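About Tesisstead

Tesisstead writes control and planning software for two-finger grippers that handle ordinary household tools. The company has 12 employees in one office at Parry. Sioned Probert and Severyn Maksymiv started it to maintain a trajectory planner called Dorkance, still the core of everything shipped.

Dorkance takes timestamped finger poses and returns joint paths at 20 Hz. Poses are recovered from the square markers on the fingers, and the fit is rejected when a marker is lost for longer than the configured window. Long-handled items such as a hand brush are planned from the grasp point outward, with the handle angle carried as a free variable.

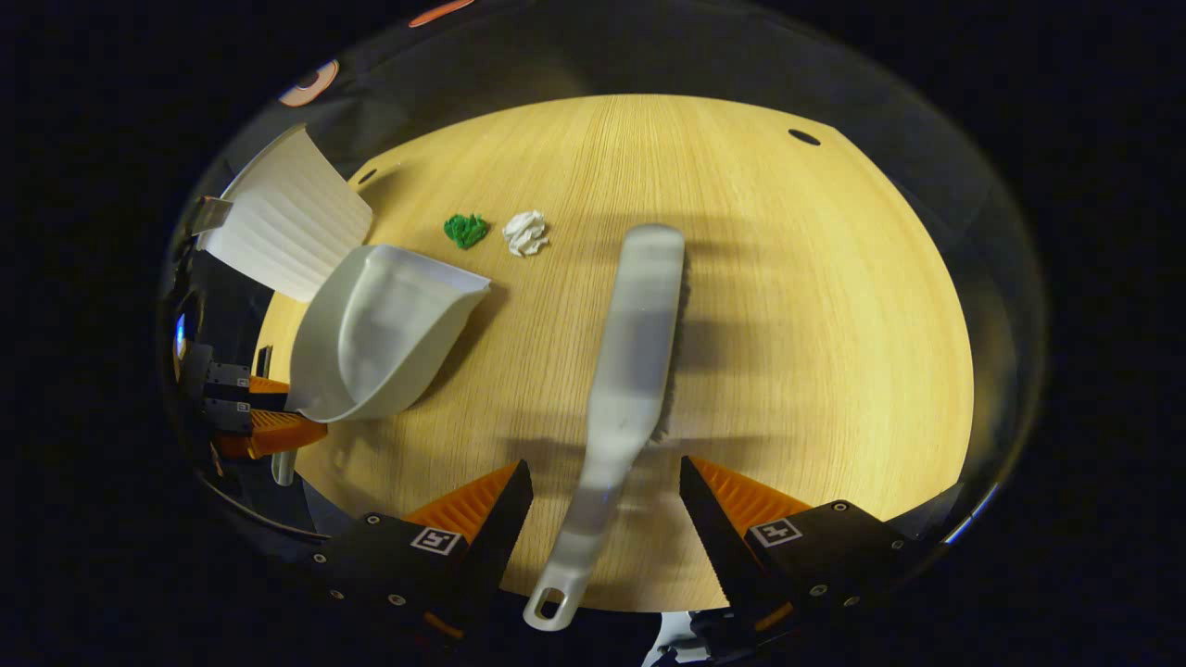

Does Dorkance need a particular arm?

Any six- or seven-axis arm with a published kinematic model can be used. The planner works in tool coordinates and converts to joint space last, so changing arms means replacing one configuration file.

Perception is a separate package, Ondimdale, maintained by Zulema Acuña and Mabli Probert. It handles wide-angle lens calibration, marker detection and object masks. Pale plastic on a pale background remains the weakest case for the masks, and 49 of the 83 open tickets concern it.
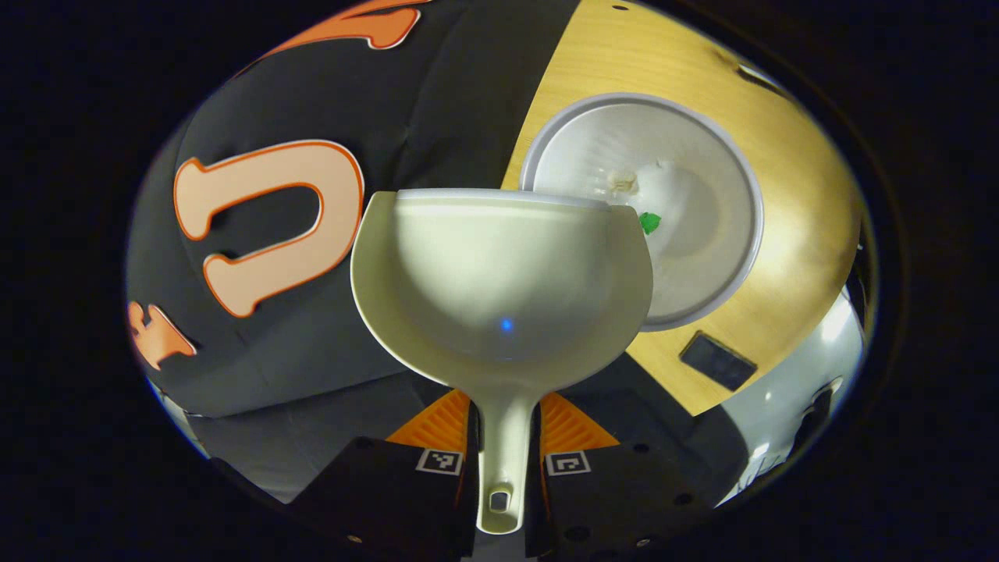

Mask errors are passed to the planner as a widened clearance, which slows the motion but keeps it valid. A revised edge model is scheduled for the December release.

Morfudd Nicholas runs builds and regression tests. Each release is replayed against the full log archive before it is tagged. Integration questions go to her first.

Page last revised October 22, 2025.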